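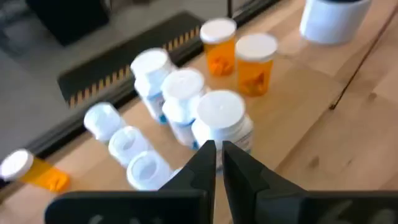

Medicine bottles on a wooden tabletop.

Clearing out the medicine cupboard: what's worth doing and what isn't

Every March the magazines tell us to declutter the medicine cupboard, and every March they want us to buy something for it. I've tried most of the advice. A fair bit of it is rubbish.

Start with the claim that you need a proper organiser. I paid 86 dollars for a Femska pull-out rack and it lasted one winter before the runners jammed. An old ice cream container does the same job. Write on the lid with a marker.

Take everything out and put it on a table. You won't do it properly with your head in the cupboard. Check the date on each bottle, and if you can't read the date, treat it as past it. Some people will tell you expiry dates are a racket. Maybe, for some things. I'm not a chemist and neither are they, so ask one.

Don't decant tablets into matching jars. I don't care how nice it looks on the shelf. The label has the dose, the batch and the warnings on it, and a Groment glass jar has a cork.

The bathroom is the usual spot and I reckon it's the worst one. Steam gets into everything. A high shelf in the hall or a bedroom wardrobe is better, provided it's well out of reach of kids. "Child-resistant" on a cap means it slows them down. I wouldn't lean on it any harder than that.

Silica sachets: I'm doubtful. Leave in the one that came with the bottle, but chucking in spares saved from shoe boxes is daft. You don't know what's in them.

Old medicines go back to the pharmacy. The one in Stondivton takes them over the counter, no charge and no questions. Don't flush them, and don't bother with the coffee grounds trick if there's a chemist within driving distance. Peel off or black out your name first.

Wipe the shelf with warm water and a drop of detergent. The Dekker cupboard spray promises freshness for 27 days — I couldn't smell it after two.

Keep a list inside the door of what you've got. Mine is out of date already, but it has stopped me buying a third box of antihistamines.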